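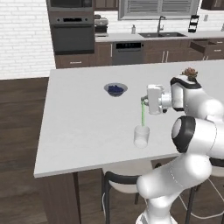

May, ink notebook, Esbridge workshop
Zarmeena Ghauri

Carried on with batch 922. The galls are from the Altıntaş sack, the small blue-black ones with very few exit holes. Asger crushed them in the iron mortar last time and we got a grey liquor before any iron salt had gone in, so this time they went through the stone one. It takes a lot longer. Pieces ended up about the size of coarse pepper, with some dust. I left the dust in.

100 g of crushed galls into rainwater, covered with a cloth, left to stand for 8 days at room temperature. Stirred most mornings. A skin of white mould came on towards the end, which I lifted off with a spoon and kept in a jar for Albane, who wants to see whether the mouldy batches really do come out blacker. Gerardo says the old recipes rely on it, the mould breaking the tannin down to gallic acid. I have no view yet. The smell is like a wet shed.

Strained through muslin, then through a paper filter, which clogged. Changed the filter twice and then gave up and let it settle. The liquor is a clear tea brown, darker than batch 921 was at the same stage.

Copperas: used the Cuvora crystals. The top of the tub has gone rusty yellow again. Picked out green crystals only and rinsed them quickly. We need a smaller tub or a better lid. Elif Naz has asked twice for this and I said I would write it down, so it is written down.

Dissolved the copperas separately in a little warm water and poured it in slowly. Went violet-grey straight away, then a dirty slate. Gum arabic last, already soaked overnight, a bit less than usual. The previous batch sat on top of the paper and stayed shiny in the thick strokes, and one of the Gallbridge people complained that it flaked when the page was bent.

Writing tests, goose quill and steel nib, on the three papers:

Gelatine-sized rag – goes on pale grey, easy to see while writing, no feathering. By mid-afternoon it was a good dark grey. I will look again tomorrow.

Modern cartridge – slight feathering on the downstrokes with the quill, none with the steel nib. Colour came up faster than on the rag.

Old ledger stock – bleeds through wherever the surface has been rubbed. Not the ink's fault. I would stop testing on this, it only tells us about the ledger.

Flow from the steel nib was a little too free at first. Shaking the ink off the nib helped, and so did letting the bottle stand open for an hour. I would still put the gum back up slightly next time, halfway between this batch and the last one.
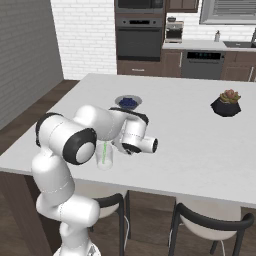
How do we know whether there is too much iron in it? Write a patch, let it dry fully, then press a damp iron(II) test strip against it and see how strongly it turns pink. A faint blush is what we want.

Strips on 922 came out faint on the rag and a bit stronger on the cartridge. Batch 921 was bright magenta on both, so cutting the copperas down has done something. I have stuck the strips on the facing page with the date in pencil. They fade, so don't rely on them later for the depth of colour.

Bottled in brown glass with a clove in each. Filled to the neck. One bottle left half full on purpose and marked as such, to see how quickly the sediment drops with air in it. Expect this ink to keep for up to a year, less once opened.

To do:
– second gum test with the remainder of the strained liquor
– label the mouldy sample properly, it says "Z" and nothing else
– wash out the stone mortar by hand, no detergent
– order rag paper, we are down to offcuts
– ask Gerardo for his copy of the recipe that uses white wine in place of water

Stains on the sink have been treated with lemon juice and mostly came off. The wooden spoon is now black and should stay with the ink things.

Comments

Gerardo Testa
The wine recipe is in the blue folder, second from the back. It starts thinner and takes longer to darken. I would halve the quantities, it is a waste of wine otherwise.

Albane Lebrun
Got the mould, thank you. Can you keep me some of the unstrained dregs too? Even a spoonful will do.

Asger Bundgaard
Looked at the rag sheet this morning. Properly black now, apart from the thin upstrokes. I agree on the ledger stock.

Elif Naz Duman
New lid for the copperas is on the shelf. The old one never fitted that tub.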